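Nail Care and Color, Unit 4: Working with Pale Shades
Trulton evening course, student handout

Pale polish is my favorite thing to teach! It shows every ridge and every streak, so once you can lay down a good pastel, a dark creme feels like a holiday.

Why pales streak
Pale cremes carry a lot of white pigment, and white pigment is heavy. It drags behind the brush if you go back over a patch that has started to set. Load more polish than feels natural, use light pressure, and leave it alone.

Order of work
Buff lightly, wipe with remover, then a ridge-filling base. Wait 2 minutes.
First coat thin. It will look awful (mine always does), keep going.
Second coat thicker, floated on with the brush nearly flat.
Top coat once the color is touch dry, and cap the tips.

Shades for practice
Kadton Oatmilk is forgiving and levels beautifully. Chacko Primrose is a yellow and a real test, so try it on tips first. Fenamau Mist is sheer and needs over 4 coats for full cover, but two give a lovely jelly look.

Homework
Paint one full set of tips in a pale creme and one in a pale with glitter. Bring both, streaks and all! We'll compare them under the lamp. Read pages 27 to 80 in the course book before then. 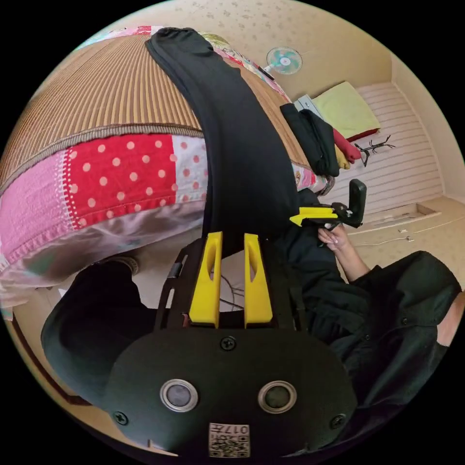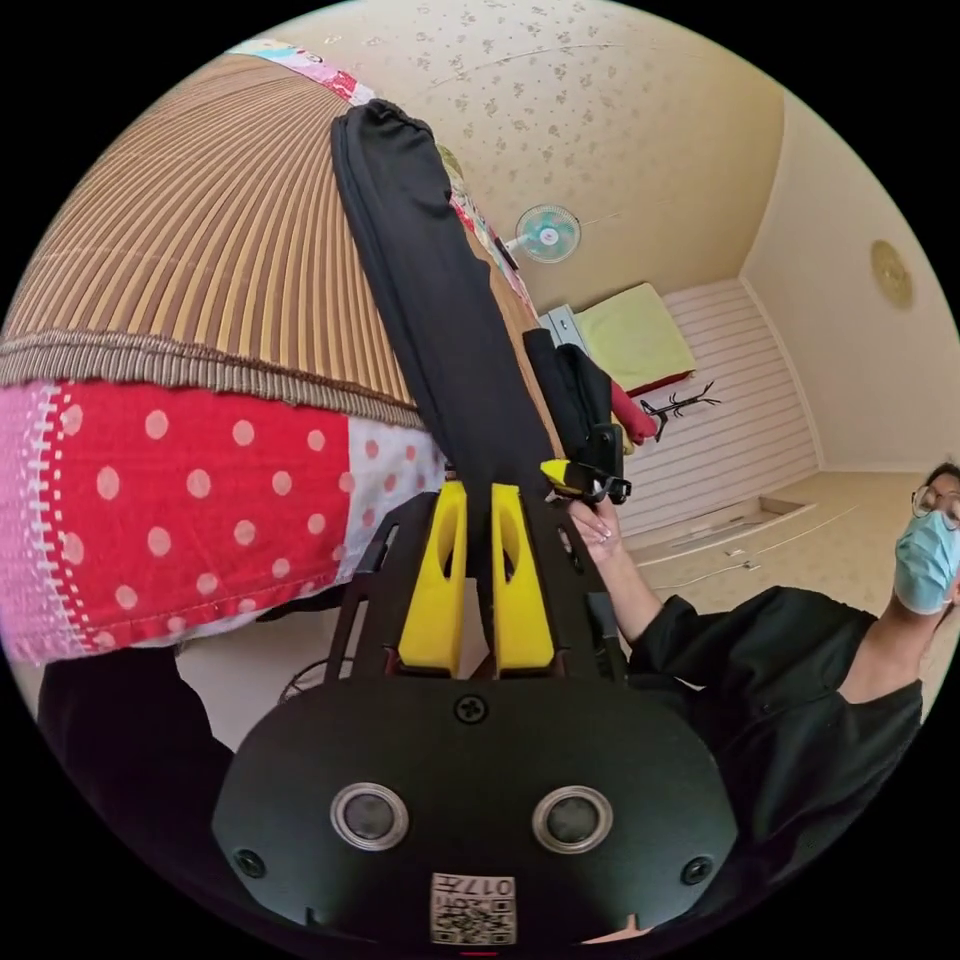
Yellow fingers on a black gripper, two views.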